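Flikham Community Help
Clubs, classes and student projects

Clothes folding project, too many failed demos – what are we doing wrong?

posted by tinribs

Hello all, hoping somebody has been through this. I'm in a student robotics club (six months in, still the newest one there) and our project for the Sauerland open day is teaching an arm to fold clothes. We've been collecting demos by hand with a gripper you hold yourself, and so far we've got 233 of them saved. The trouble is that when we train on the lot, the arm does T-shirts fairly nicely and then makes a complete pig's ear of anything knitted. It goes for the sleeve, pinches a bit of air, and carries on as if it had hold of something!

Most of our demos are T-shirts and tea towels, because they were what people had in their bags. I've done 20 with jumpers at home on the bed. The demo day is Tuesday, May 30, 2023 and I'd love to have at least one jumper fold we can show without crossing our fingers. Do we need loads more data, or different data? Someone in the club reckons 3000 demos is the minimum and I nearly cried.

posted by Ornaler

You don't need 3000. I ran a school club for a few years and we got a passable towel fold out of far fewer than you've got now, though a towel is a much kinder thing than a jumper, I'll give your friend that.

I'd look at the mix first. If you've got 20 jumpers against a couple of hundred flat, thin things, the model has mostly learned how flat, thin things behave. Thick knit sits higher off the bed, so the fingers want to close sooner, and it stretches when you pull, so the sleeve doesn't land where a T-shirt sleeve would. Do a good long session of nothing but knitwear, and start each go from a different mess. We were terribly guilty of laying everything out neatly before pressing record – then on the day a child dropped a shirt on the table in a heap and that was the end of our demo.

Also watch a few of your own recordings all the way through. I found I was fiddling for ages before each grab, opening and closing, and the arm had very faithfully learned to fiddle. Decide where you're going to pinch before you start, go in, shut the fingers, lift. If you miss, bin that one and do it again, at least until the basic fold works. After that you can add some on purpose where you miss and then recover.

posted by wobblyservo

is it the Amitari kit? ours lost its calibration every time someone put it down hard. check that first before you record anything else

posted by mossy_bench

Agree with most of the long reply above, but I wouldn't bin the misses. Keep them in a separate folder. We threw all ours away in December and then spent the spring wishing we had them when we wanted to teach it to try again.

The other thing I'd do is shrink the job. A whole jumper is a lot of steps and any one of them can go wrong. For an open day, you could have a person lay the jumper flat and let the arm do just the two sleeves, in over the body, and stop there. Visitors loved ours and it only did one half of a pillowcase! Split your recordings the same way, one clip per sleeve, so the training isn't trying to swallow the entire fold in one go.

For sleeves on chunky knits I go for the cuff. The ribbing is tighter and gives the fingers a proper edge to get hold of, where the cabled part just squashes down and slides out. I've got 3 cable jumpers I use over and over and the mustard one is the hardest of the lot. I start with it in a muddle, with one sleeve rolled up towards the top of the bed and the other running down across the middle, and fingers open over the knit before I commit to anything.

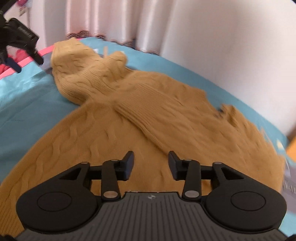
tinribs replied that going for the cuff made sense, that the whole club had been grabbing sleeves halfway along, and asked whether it was worth re-recording the T-shirts the same way or leaving those alone.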